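Review: Triltis Under-Sink Water Filter

The Triltis is a single-cartridge filter intended for permanent installation beneath a kitchen sink. It was fitted in the ground-floor teaching kitchen at Trevcombe in February and has been in daily use there for 3 months. This review sets out our findings on installation, performance, running costs and the quality of the maker's support.
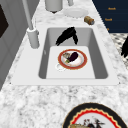 Trevcombe College – Department of Catering and Domestic Studies

The unit was bought to replace a set of jug filters, which took up refrigerator space and were often left unfilled at the end of a class. Trevcombe has hard water, and the department's chief interest was in the taste of drinking water and the build-up of scale in kettles. We did not test for bacteria or metals, and readers with concerns of that kind should consult their water supplier.

Installation

The Triltis is supplied with a bracket, two lengths of hose, a shut-off valve and a printed guide. The bracket requires a clear height of 430 mm inside the cupboard. This figure appears on the final page of the guide and not on the outside of the carton, where a purchaser would expect to find it. One shelf had to be removed before work could begin.

The fittings are of good quality and the push-fit joints held at the first attempt. The guide is less satisfactory. Steps five and six are printed in the wrong order, and the drawing of the valve shows an earlier pattern with the lever on the opposite side. A competent person will manage, but a first-time fitter may well be misled.

Performance

Staff and students noticed an improvement in taste from the first day. Tea made with filtered water was clearer and left no film on the cup. Flow is slower than from the unfiltered supply, and filling a large stockpot calls for some patience. We have kept the ordinary cold tap in service for that purpose and for washing vegetables.

Scale in the kettles has been reduced but not removed. The maker claims no more than this, and the claim is fair. 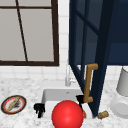
Strobel wrote to the department after our interim note, having run the same model for a longer period, and reported that the flow fell away sharply towards the end of the cartridge's life, "well before the indicator turned red". We have not yet reached that point and will amend this review if our experience is similar.

Running costs and support

Each cartridge is rated for 2,000 litres. Our meter stood at 2,014 when the first was changed, and the indicator had turned amber only that morning. The change itself is simple, although a bowl should be placed under the housing. Cartridges are available from Tundwood, whose deliveries have been prompt – the carton, however, is larger than it needs to be.

One enquiry to the maker about the valve drawing was answered by post with a corrected sheet. A second, concerning the disposal of used cartridges, has so far had no reply.

Recommendation

The department considers the Triltis suitable for teaching kitchens and for larger households in hard-water areas. It is less suited to small cupboards. Purchasers should measure before ordering and ask for the corrected sheet at the same time. 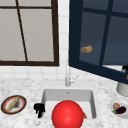
Sink and marble worktop.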